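Search this site
Search
Go

Packing a box, one item at a time

The student robotics club at Kemberg has never had a workshop of its own. It has a shared cupboard, a mailing list and 20 members, most of whom turn up when there is food. Since August a smaller group has been working on the club's entry for the Prarkcombe student challenge, in which a two-fingered gripper has to put mixed household goods into a cardboard box.

Palesa Magagula leads the entry. She is in her third year of mechanical engineering and joined the club to learn soldering. I spoke to her on a Wednesday evening with Eilidh Shearer, who looks after the recordings, and Tiago Nogueira, who trains the software.

They call the project Ollby. The name came from a typing mistake in a group message and it stuck.

"People expect an arm," Magagula says. "We do have an arm, but most of our week goes on the hand-held grippers. You hold one in each hand and do the job yourself, and the software learns from that. If you pack badly, it learns to pack badly."

The rules leave the choice of goods to each team, as long as they differ in shape and stiffness. Magagula wanted things that any student would have within reach. Shearer wanted things that would be awkward. They settled on a mixture, and the packing is done into an open box on a bed, in a lived-in room with a fridge, a suitcase and a heaped-up chair in the background.

"Last year's team recorded everything on a white table," Shearer says. "It was very tidy and it did well on a white table. At Prarkcombe the judges put a patterned cloth down and it was hopeless. I was there. It took 13 tries to get hold of a sponge."

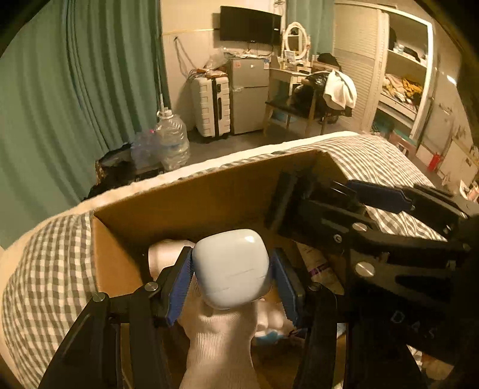

Small, shiny objects have been the most trouble, according to Nogueira. A soft item gives a little when the fingers close, so a poor grip can still be good enough. A hard case with rounded corners can shoot out sideways.

"You learn to slow down just before you touch it," he says. "I didn't know I was doing that until I looked at my own recordings. Palesa doesn't slow down at all. She has better hands than me, so we had to agree on a speed."

The agreed speed is written on the inside of the cupboard door, along with other rules the group has added as it went along. Close the fingers fully before lifting. Let go inside the box, below the top edge. If you drop something, carry on and mark the recording afterwards.

That last rule caused an argument. Nogueira wanted to throw away every recording with a drop in it. Shearer wanted to keep them, and she had the support of Lorenz Koller, the lecturer who signs the club's forms. They now keep the ones where the person picks the item up again.

By the time we spoke the group had 3026 recordings. Shearer has watched a large share of them at double speed, usually with her breakfast.

"It's dull work," she says. "You watch for a finger that slipped or someone who stopped halfway through. After an hour I can tell who it is from how they move."

Cups have been easier. The team has tried holding them by the rim, with one finger inside, and across the body, with a finger on either side. Magagula prefers the second, though she says it makes it harder to set the cup upright in a crowded box.
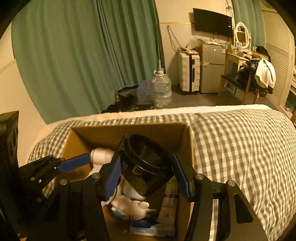 A black cup held over the box during a packing session for Ollby.

The order of packing is still undecided. Magagula thinks the heavier goods should always go in first. Nogueira would leave it to whoever is packing and see whether the software finds an order for itself. They have agreed to try it both ways and compare the two before the entry form is due.

I asked what they would do with more money. Shearer said a second cupboard. Nogueira asked for a faster computer, as the club's own takes all night to train and is shared with a group building a boat. Magagula wanted spare finger pads.

She will hand the club over at the end of the year to Selina Steiner, a second-year who has been learning the recording work. Steiner came in near the end of our talk to ask for the cupboard key. Magagula had it in her coat.

Comments (3)

R. Lim
Good to read about the dull parts for once. Do they wash the pads? Ours got slippery after a few weeks and we blamed the software.

oldboathand
We have offered to swap nights on the computer. Offer still open, Tiago.

Eilidh S.
Yes, washing-up liquid and an old toothbrush. And it was a sponge, but to be fair it was a very thin one.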